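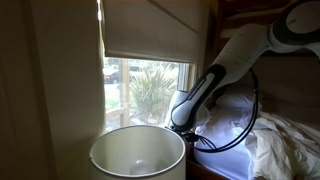
The gripper at the rim of the lampshade, beside the bed.

How to Run a Bedside Lamp Demonstration for Visitors

These are the steps we use at the Detetstead open day, where people come through in small groups to see a robot arm work in a furnished bedroom. They are written for whoever is presenting. Sarla Rana wrote the first version in January and Renu Sisodia added the parts on visitors.

What you need

One arm on its base, with the gripper fitted
A bed, a nightstand and a lamp with a plain drum shade
The printed task card
A stop button on a long lead
Floor tape

Groups should be no larger than 13. Each talk takes 15 minutes, and the next group waits in the hall until you come out to get them.

Step 1. Set the room

Put the lamp on the nightstand and turn the shade so the seam faces the wall. Pull the window shade partway down. Full sun on the lampshade makes the rim hard to find on the monitor. Make the bed, but don't tuck everything in tight. Visitors like to see that the room has not been tidied for the robot.

Step 2. Check the cable

Move the arm by hand through the whole reach, from the parked position to the lamp and back over the bed. Watch the cable loop the entire way. It needs enough slack for the wrist to turn, and it must stay clear of the lamp. If it catches on anything, refasten it at the elbow and go through the reach again.

Step 3. Tape the line

Run the floor tape 2 yards out from the base. Visitors stay behind it whenever the arm is powered. Renu asks parents to hold hands with small children before she goes near the controls.

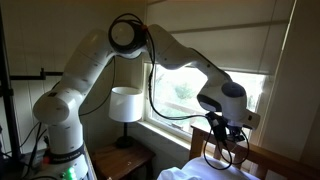

Can visitors guide the arm themselves?
One adult per group may guide it by hand, with the presenter beside them holding the stop button and everyone else behind the tape.

Step 4. Give the talk

Say what the arm is going to do before it does it. Use the words on the task card: reach the shade, close on the rim, tilt it, let go, back away. Start at slow speed. Stop talking while the arm is near the lamp, as people want to watch that part.

If the gripper misses the rim, leave it where it is, tell the group it missed, and bring it back to the start. Two tries is enough. After that go on to questions.

Step 5. Reset

Park the arm, straighten the shade, check that the lamp is still steady on its base and look over the cable once more. Write the group number and any misses on the log sheet by the door.

Last updated 20 May 2024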